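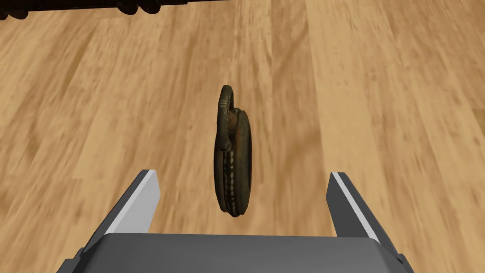 Squeaky floorboards drove me nuts all through July, so I finally learned to quiet them without pulling anything up. Start by walking the room in socks and marking each squeak with painter's tape. Light wooden floors like this one show every smudge, so wipe your powder up as you go! I use plain talc (the Jolta hardware store in Zustasville sells a big shaker of it) – sprinkle it over the seam, then work it down with a soft brush.

Lay an old towel over the spot and step on it a few times, heel to toe. Still squeaking? Add more talc and repeat. My hallway took 2 rounds, the bedroom a lot more. If a board moves up and down under your foot, powder won't do much, and you'll want a screw from below into the joist.

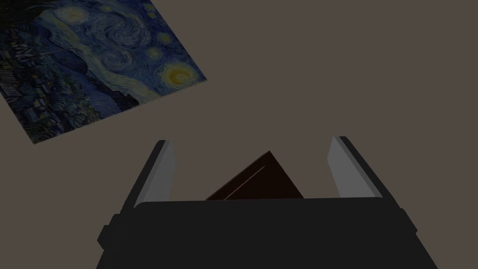
A reader in Hallel wrote in to say that powdered graphite lasted longer for her, but it left gray marks along the seams, so try it in a closet first.

Contact | © Mota Home Notes | Back to top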